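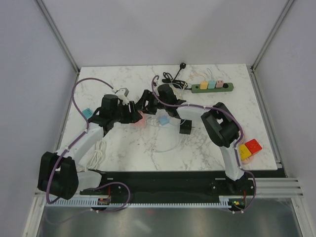 The bench at Vastbridge, with its veined white tabletop and pale grey back and side walls.

Fluta reuse project: progress report to the Talebi fund
May 14, 2023

Period covered
This report covers the second part of the grant, from the end of the fit-out at Vastbridge to the start of this month. It deals with the bench, the stock of power strips and extension leads, and the money spent so far. The full accounts are sent separately as before.

Summary
We have taken in 1,632 power strips and leads since the project opened. Of these, 800 have been passed and sent out to groups that asked for them. The rest are waiting to be checked, waiting for a part, or have been scrapped. The target for the whole grant is 3,000 taken in, and we expect to reach it by August if the office clearances go ahead on the dates we have been given. We are behind on labelling and slightly ahead on collections.

The bench
The old bench was dark and badly scratched, and small items such as screws and fuse covers were easily lost on it. It went out with the first load of waste. The present top is white with grey veining like marble. A plain white one was on our first list, but the veined one was in stock at Zulard and came in under the figure in the bid. Dark parts show up well on it. Pale ones less so, and we now keep white screws and clips in a shallow dish.

The back and side walls are plain pale grey. We had asked for shelves on the back wall in the original plan and have dropped them. With strips stacked above head height people were reaching up and pulling leads down with them, and the store next door has enough shelving for what we hold at any one time. The shelf money has gone on crates, as agreed in our last letter.

The top is wiped down at the end of each session with a damp cloth and left to dry before anything is put back on it. One corner seal had to be done again in the first month. Zulard did not charge for this.

Sorting and checking
Every strip is handled on its own. It is laid on the tabletop and looked over for cracks, scorch marks, loose sockets and damage to the casing. Only after that does it go to the electrical test, which is done in the room across the corridor by a qualified tester. We changed the order in the first weeks of this period. Before, strips went for testing first, and we were paying for tests on items that anyone could see were broken.

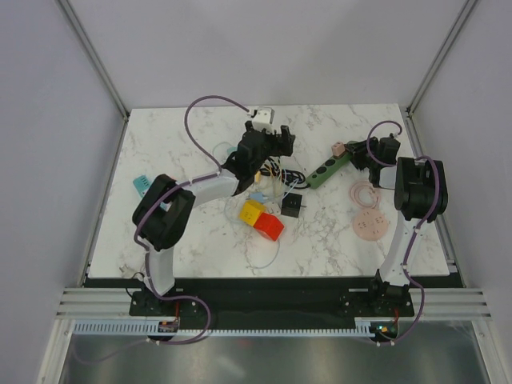

A green power strip on the bench, round sockets along its top.

The coloured strips have turned out to be useful. Most of what we receive is white or black, and groups have told us that a bright one is easier to find in a box and easier to see on the floor. We have started putting green and other bright strips to one side for groups that run events or use shared halls. They are not counted separately in the figures.

Strips with round sockets need more care in where they go. They come in from offices that had equipment shipped from abroad, and we do not send them to groups that have only ordinary household plugs. A few groups do have a use for them, mainly repair workshops, and those are asked before anything is sent. Anything of this type without a taker is held in the store for the time being.

Dirt is still the main cause of delay. Strips that have been under desks for years come in with the sockets full of dust, and cleaning them takes longer than we allowed for in the bid. We have bought two sets of soft brushes and a hand vacuum from the small items budget.

Labelling
Each item sent out should carry a label with the test date and a reference number. The label printer failed early in the period and labels were written by hand until it was replaced. Handwritten labels rubbed off in the crates, and one batch had to be brought back and done again. The new printer is in use. We still have a backlog, and nothing leaves the store until its label is on.

Spending
The fit-out is complete and closed at slightly less than the sum allowed. Testing costs are lower than forecast for the reason given above. Transport is higher, mostly because two collections were from upper floors with no lift and needed a second person. We would like to move part of the testing saving across to transport and ask for your agreement to this. No other change is requested.

Scrap
Items that fail are taken apart where this is safe. Cable is cut off and sold by weight, and the income is shown in the accounts. Casings go to the plastics recycler. We have not yet found anyone who will take mixed socket parts, and these are being kept in two sacks at the back of the store.

Next period
Collections from the remaining offices on the list.
Clear the labelling backlog before new stock is sent out.
Replace the crates with broken handles.
Ask the groups already supplied whether the strips are in use, with a short form sent by post or email.

The next report will follow at the end of August, together with the returned forms.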